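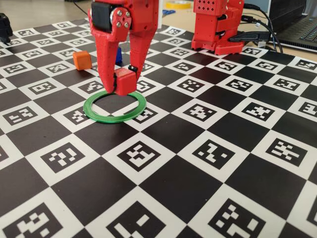

Marietjie Nkuna wanted to know, before I'd even got my title settled, whether any of this would ever empty her dishwasher, and she said she would judge the whole talk on that one point. Fair enough. I've kept her question at the top of my notes so I don't wander off from it, although I will wander, as those of you who have heard me before know perfectly well.

Opening (don't rush this)

Say good evening, thank the hall, ask whether the back row can hear. Then straight to the dishwasher.

The short answer for Marietjie is no, or not in a house with children and a cat in it. The longer answer takes me the rest of the evening and it's a more cheerful one, so bear with me.

Start with the cube. Two fingers, one small red cube, a green ring lying flat underneath. You and I would do that while talking on the phone. For a machine it's a proper day's work: find the cube, decide where its sides are, close the fingers enough but not too much, know where the ring is, and let go at the right height. Every household chore I can think of is made of bits like that one, strung together, with the added bother that plates are slippery and socks have no sides at all.

Mention the chequered board, as somebody will ask. The black and white squares and the blocky little patterns are there so a camera can work out where things are. Your kitchen worktop doesn't have those. Pause here, people usually laugh, and if they don't, carry on.

The shop floor part

Tell the Tedska story. They pack jars, and have done since before I was born, and in August they let me stand by the line for a whole shift with a flask of tea and a very uncomfortable stool. The machine there puts 600 jars an hour into trays and I could have watched it all day, it was so steady. Then a batch came through with the labels slightly wrinkled and the thing stopped dead. A woman in a blue hairnet came over, smoothed one down with her thumb, pressed the button and went back to her sandwich. She did that 7 times before the bell.

I want people to go home remembering the thumb. The lifting, the carrying, the doing of the same thing over and over, machines have that, and good luck to them, it's hard on backs. The thumb is still ours.

(If time is short, skip Rotich. If not: Rotich is the laundry firm, they tried folding by machine. Towels went beautifully. Fitted sheets, well, they fold those by hand, as badly as the rest of us.)

The household part

Ask for hands up: who has a robot vacuum? Who has ever had to rescue it from under the sofa? Leave the hands up a moment, it's a lovely sight.

Then the tidying trial at Tukik, which I was lucky enough to be let into. They gave an arm a kitchen table to clear after breakfast. Eight things on it, ordinary things, a mug, a spoon, a butter dish and so forth. It cleared three and then spent a good long while considering the toast crusts. I found myself quite fond of it by the end, and I did the crusts myself when the engineer wasn't looking.

Be fair to them here! They were pleased with three. The year before, the mug alone would have been the whole project. I do think we're too quick to sneer because the chore is a humble one, when it's the humble ones that need the most knowing about the world: which cup is finished with, which one your husband has only put down for a minute.

Prodard, if asked

Somebody will bring up the Prodard kitchen arm. I've seen the film and haven't seen the arm. Say so plainly and don't be drawn on the price.

Towards the end

Come back to Marietjie. My guess, and it's only that, is that the loading will come before the unloading goes away, and that the first decent help will be dull: fetching, holding, carrying the heavy basket up the stairs for somebody whose knees have gone. I'd be glad of that myself.

Questions, then tea. Remind people that the side door sticks and the cups go back on the trolley.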